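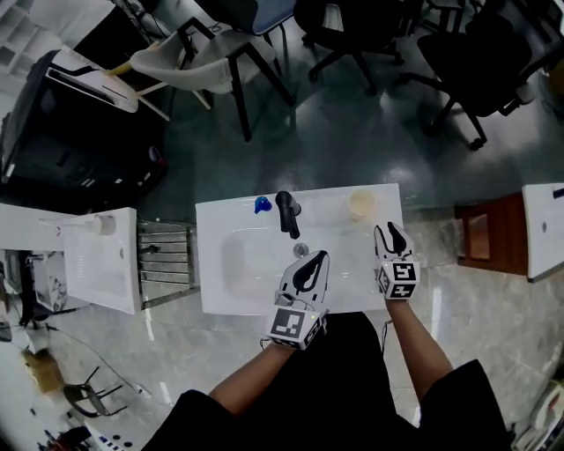 A tuba player in the second row told us that the slow movement only works if you stop trying to make it sad. We had asked what the players thought about when they rehearsed it, expecting something about breathing or counting, and that was the answer we got, with a shrug. It ended up changing the direction of our whole project, so it seemed right to let it go first.

Town Bands and Their Hymn Arrangements: Fotville and Skorkbridge
Student project report, Music in the Community, second-year seminar
Submitted 2018-02-17

How we came to the subject

We started out wanting to write about marching bands, and we would like to thank our instructor for gently telling us that marching bands were far too big a subject for one term. What we settled on was smaller and, to us, a good deal more lovable: the hymn arrangements that brass bands in two neighboring towns play every November at their remembrance concerts. Both bands play many of the same tunes. They sound nothing alike, and we wanted to find out why.

Fotville has the larger band and the larger hall, which seats 800 when the balcony is open. Skorkbridge plays in a former feed store with a low ceiling and a wood floor, and you feel the bass parts in your shoes before you hear them (one of us had to move back a few rows, and was much happier there). We attended rehearsals in both towns, went to both concerts, and spent several long and very pleasant afternoons in the band libraries.

The libraries

The Fotville library holds 266 hymn settings, most of them bought in printed sets. They are kept in tall metal drawers and filed by the name of the tune, which is a sensible system once you know that the name of the tune is hardly ever the name of the hymn. We did not know this on our first visit and lost most of a morning to it.

Skorkbridge keeps fewer printed sets but a great many handwritten parts. A large share of them come out of what the players call the Bustamante book, a fat bound volume of arrangements that the band has been copying from for as long as any current member can remember. The writing is small and quick, and there are pencil notes from several generations of players on top of it. Our favorite, on a second cornet part, says only "wait for the basses." They really do wait for the basses, too. We heard it that same evening.

What we noticed in the music

The printed Fotville settings mostly give the melody to the solo cornets and keep it there. The inner parts move in steady chords, and the interest comes from the dynamics, which the band handles beautifully. By the last verse the whole hall is full of sound, and then they bring it down to almost nothing for the final line.

In the Bustamante settings the tune wanders. It may start in the euphonium, pass to the horns for a line, and turn up in the cornets only at the end. The harmony is plainer than we expected, and on paper some pages looked almost bare to us. In the room they did not sound bare at all. Low brass in a space that size makes up a lot of ground, and we came to think the arrangements had been written by someone who knew the building, or one very much like it. We have no proof of this and would rather say so.

Tempo was the other big difference. Skorkbridge takes nearly everything faster. When we timed the one tune that both bands played from similar parts, the Skorkbridge version had finished while Fotville was still well inside the third verse. This is where the remark about not trying to be sad came back to us — a quicker pulse keeps the long notes from sagging, and the players don't have to lean on every phrase to make it mean something.

The shared concert

We were lucky in our year. The two bands joined up for an extra evening, with programs printed by Clasier, a shop in Fotville that also lent us its back table for sorting our notes. They ran off 1000 copies, and we have kept several of them. The combined band had only 8 hymns on the list, and four were from the Bustamante book. Hearing the Fotville cornets sit silent through a whole opening verse, with the tune going on somewhere behind them, was the best part of the term for both of us.

What we would do differently

We should have recorded more rehearsals. Our notes on tempo come from two concerts and a handful of practice evenings, and a band can play quite differently on a rainy night with half the horns missing. We would also have liked to compare the pencil markings properly, part by part, but that needs more time and better eyesight than we had. The parts for the lower horns, in particular, we barely opened.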